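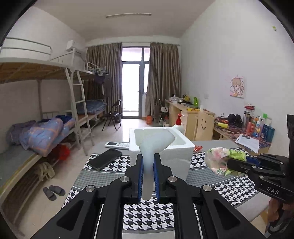

Ticket: Room 35, AC not cooling / remote not responding
Building: Drondmont Hall
Opened by: Uzma Usmani (resident)
Assigned: Rommel Buenaventura
Priority: normal, changed to high Saturday
Status: closed, one item carried over

8:40 am, Uzma U.
AC in our room blows but not cold. Unit on the left wall up high, by the bunks. Remote shows 400 on the screen sometimes, then blank. Already swapped batteries, same thing. Also a drip onto the upper bunk nearest the unit, moved the pillow. Someone in at all times today so just knock.

9:15 am, front desk (Zubaida D.)
Logged. Pls try: switch off at the wall, wait 10 min, back on. Don't put anything over the vent. Keep balcony door shut while it's running.

9:50 am, Uzma U.
Did the off/on thing. Remote still dead half the time. If I stand right under the unit it beeps, from the desk side nothing. Balcony door was shut all night, both curtains too.

11:05 am, Rommel B.
On site. Findings:
- filter grey all over, took it out, rinsed in shower, dried w/ towel, back in
- drain line slow. Poured water in tray, went down very slowly. Flushed it, runs ok now
- remote: contacts dirty, one spring bent. Cleaned + bent back. Works from the door of the room now, most presses
- 400 on the screen is not a fault code, segments are just going. Display is on its way out
Ladder note: the bunk ladder leans, it is NOT for reaching the AC. Used my own.

11:20 am, Rommel B.
Left it running on lowest setting. Air at vent feels cold. Asked residents to keep the upper bunk clear till tonite in case tray drips again. Clothes hanging on the far bunk rail are fine where they are, not in the airflow.

4:30 pm, Uzma U.
Cold now, thank you!! No drip so far. Remote missed 4 presses in a row just now, then fine. Can we get a new one?

4:45 pm, Zubaida D.
Asked Mirjam Leemans in stores. None in the building, Isier type on order from Lambrechts. Will be left at desk w/ your room number on it. Old one comes back to us pls, don't bin it.

7:10 pm, Damián A. (evening shift)
Checked in person. Bunk dry, tray dry, room cool. Residents happy to use old remote meantime. Told them it lives on the table so it doesnt end up in the bedding.

Closing. Carried over: replacement remote, see stores list. Reopen if drip returns.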